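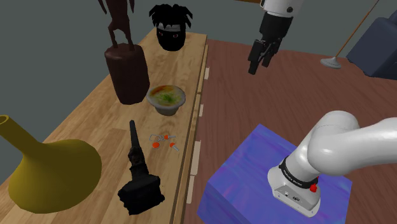

Effect of Shelf Span and Load Position on Long-Term Sag in Pine Boards

Student project report, second-year Materials and Structures

1. Background

Household shelves rarely break. The usual complaint is that they sag, and that the sag keeps growing for months after the load was put on. The immediate part of the deflection is elastic and can be calculated from the span, the section and the stiffness of the wood. The slower part is creep. Our course notes treat the first in detail and give the second one paragraph, so this project set out to measure both on the same boards.

Display shelves are a convenient case. The load is small, it stays in one place, and a heavy ornament or stone bookend puts most of the weight on a short length of board.

2. Materials

Four pine boards were bought in one batch from Westent and stored flat in the workshop before testing. Each was 1196 mm long as supplied. Boards with knots in the middle third were exchanged. Two were left bare and two were finished on all faces with Zevetti clear varnish, applied in two coats with light sanding between them.

Moisture content was read with a pin meter at both ends and at midspan. The varnished boards were read before finishing only, as we did not want pin holes in the coating.

3. Method

Boards A (bare) and B (varnished) rested on steel bars near their ends. Boards C (bare) and D (varnished) had the same end supports plus a third bar at midspan. None of the boards was screwed down. A dial gauge on a separate stand read the deflection at the loaded point. The stand was not attached to the test bench — an early trial with a shared bench gave readings that moved whenever someone leaned on it.

The load was a sealed container of sand placed at midspan on boards A and B, and at the center of one bay on boards C and D. All four containers were brought to the same mass on the workshop scale. Readings were taken immediately after loading and then each morning the lab was open. Relative humidity was logged next to the bench. The test ran for 362 hours, after which the load was removed and recovery was followed until the gauge stopped moving between readings.

4. Results

Elastic deflection on boards A and B agreed with simple beam theory to within 5 percent, using the stiffness found in a short bending test on offcuts from the same batch. On boards C and D the agreement was worse. We put this down to slight twist in the boards, which meant that they did not bear evenly on the middle support until some load had been applied.

Creep was clearly visible on A and B. Most of it appeared early, and the curve flattened without becoming level by the end of the test. Board A moved more than board B. It also followed the humidity log more closely, with a step in deflection after each damp spell.

On boards C and D the creep was close to the resolution of the gauge, and we do not draw a comparison between bare and varnished wood from those two.

After unloading, the elastic part came back at once. A portion of the creep was recovered slowly and the rest remained as permanent set.

5. Discussion

For a fixed section, the deflection from a central point load goes with the cube of the span, so adding a middle support has a much larger effect than any surface finish. The difference between A and B is consistent with the coating slowing moisture exchange, but with one board of each type it may equally be variation between boards. Wood from a single batch still differs in density and ring orientation, and neither was measured.

Moving a concentrated load toward a support is the cheapest way to reduce sag. A check on board A with the container at quarter span gave a lower elastic reading under the load, as expected. This check was made after the main test, so the board already carried some set — the figure is not included in the comparison.

6. Sources of error

The gauge was zeroed by hand and was knocked once on board C; the offset was corrected from the previous reading. Workshop heating was off at night and the bench temperature was not logged. The pin meter was used with the maker's softwood setting and was not calibrated against oven-dried samples.

7. Further work

The test should be repeated with at least 5 boards of each type and a run long enough to cover a change of heating season, starting in September. Brackets and screws should also be included, as fixed ends would stiffen the board compared with the free supports used in this project.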